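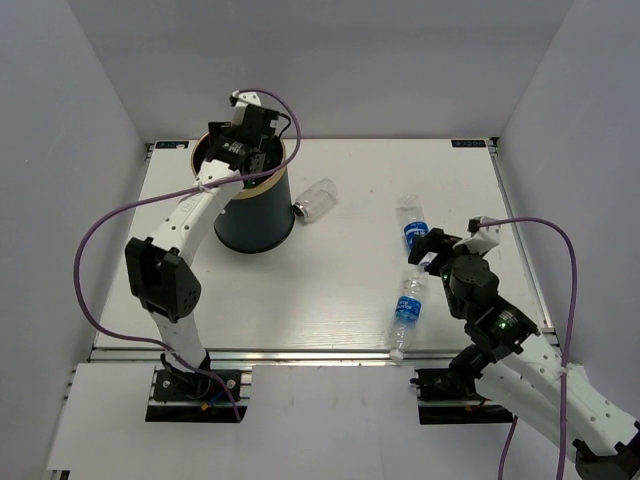

Anju Bhatia asked yesterday whether a round bin with no lid is any good in a workroom, or whether it ends up as the place where pens and tape go to die. Going to answer in a thread. It's long, mute me if you don't care about trash cans.

Short version: yes, an open top is fine for dry trash. Paper, packaging, thread ends, labels. Keep food out of it and you won't miss the lid.

I like the dark blue-grey ones. A white bin shows every scuff in a month and a black one looks like a hole in the room. Against grey walls and a white table the dark body sits quietly and the tan-gold rim gives you an edge to aim for. That sounds like a joke but I miss less.

On size. Most "office" bins are too small. If you're emptying it more than once a day you'll stop emptying it and start pressing things down with your foot. Get the next size up from the one you think you need.

Too big has its own problem, you can't see what went in. The inside of a dark bin is dark. Anything small that falls in by accident is gone until you tip it out.

So, liners. I use the white ones from Stidau, 100 to a box. White makes it much easier to spot a dropped screw or a needle at the bottom. The clear ones from the same place tear if you look at them.

How I fit a liner on a rim like that: pull it over the edge a couple of inches, twist the slack at the back, tuck the twist under. Do not use the rubber band that comes with some of them. It snaps and then you have a rubber band in your trash and a liner on the floor of the bin.

Annelies Dewulf says she skips liners altogether and rinses the bin in the utility sink. Fine if you have a utility sink. I have a bathroom on another floor.

Table or floor? I've gone back and forth. On the floor is normal and it's where the bin ends up for most of the day. For sorting, I want it up on the table, on the left, with the pile on the right. Everything moves in one direction and I don't bend.

If it goes on the table, wipe the bottom first. Every time. The black edge around the base picks up grit off the floor and a glossy white top shows it right away. I keep a rag on a hook for this.

Someone in replies wants to know what I sort. Returned sample packs from Hudon, mainly. Each one has a card, a sleeve, a twist tie and the sample itself. Card and sample stay, sleeve and tie go. I did 586 of them in June and by the end I could do it with the radio on and not remember any of it.

Before that I used a cardboard box. It worked, but the flaps kept folding in and things bounced off. A round opening with a firm rim is better. Wide mouth, no corners, nothing to catch on.

Square bins fit a wall better, I'll give them that. Also they hold more for the floor space. But paper packs into the corners and you have to dig it out, and the liners never sit right. I had a Mackay square one for two years and gave it to the front desk. They like it.

Price. You can spend 100 dollars on a wastebasket if you want to. There's a leather-look one in the Skomeck catalog for that and I have no idea who it's for. I'd spend on the wide opening and a base that doesn't tip, and stop there.

Tipping test: put your hand on the rim and lean a bit. If it goes over in the store it will go over at home. Do this with it empty, since a full one always behaves.

Cleaning is 5 minutes. Warm water, dish soap, soft cloth. Go easy on the rim if it's a colored finish – I took the color off one with a scouring pad and had a patchy bin until I got rid of it.

Stickers and price labels on the outside: hair dryer, then peel slowly. Leftover glue comes off with cooking oil on a paper towel. Then soap again or it collects lint.

Anju, to your actual question – the pens and tape thing is real. It happens when the bin is right up against the edge of the desk and things roll. Move it a hand's width away and put a cup out for the pens.

Will do recycling boxes next if I get to it. I have opinions about the ones with the divider down the middle.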